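Coltico to stop selling peat compost in September

Flustano, 25 February 2020

The garden shop chain Coltico will take all compost with peat out of its shops in September. The company informed its customers about the decision in a letter this week. It concerns 19 shops, among them the large one on the Namovach road, where most people from Flustano buy their soil and seeds.

Peat is dug from bogs, which need a very long time to grow back. When a bog is drained, carbon that was kept in the ground goes into the air. Environmental groups in the region have asked the garden trade for many years to use other materials. Until now the answer was usually that the customers do not want to pay more.

Coltico says that the new compost will be made of bark, wood fibre and green waste. A large bag will cost a little more than the present one, but the company did not yet give the final price. Peat bags which are already in the shops will be sold until the stock is finished, and no new ones will be ordered after the summer.

The wood fibre will come from the sawmill company Danladi, which has its yard eight kilometres outside Flustano. The sawmill has built a new hall for this work and expects to deliver over 2000 tonnes in the first year. It also looks for drivers and for people who can work in the evening shift.

Not everybody is satisfied. The allotment society of Namovach, with 1111 members, supports the change but finds that the time is too short. Many of its members are older gardeners who have used the same soil mixture all their life, and they are afraid that young tomato and cabbage plants will suffer. The society asks Coltico to hold evening courses before the summer, so that people can learn how the new compost behaves. The company answered that it is willing to do this, and that the dates will hang in the shops.

Professional growers are not touched by the decision. They buy their soil directly from the producers and may continue to use peat. The regional council discussed last year a rule for them as well, but it was sent back for more study and has not returned to the agenda. 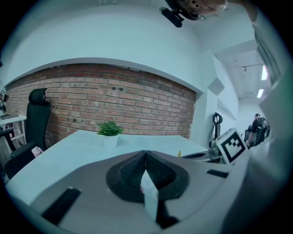 Compost without peat has to be watered in a different way, and this is the point where most beginners make mistakes. The surface dries quickly and looks thirsty while it can still be wet below, so it is better to put a finger into the soil before taking the watering can. The allotment society advises to try it first with one single plant indoors. Something small with green, toothed leaves in a low white pot on the table is enough for such a trial. Those who want to take part in a course can leave their name at the information desk in any Coltico shop.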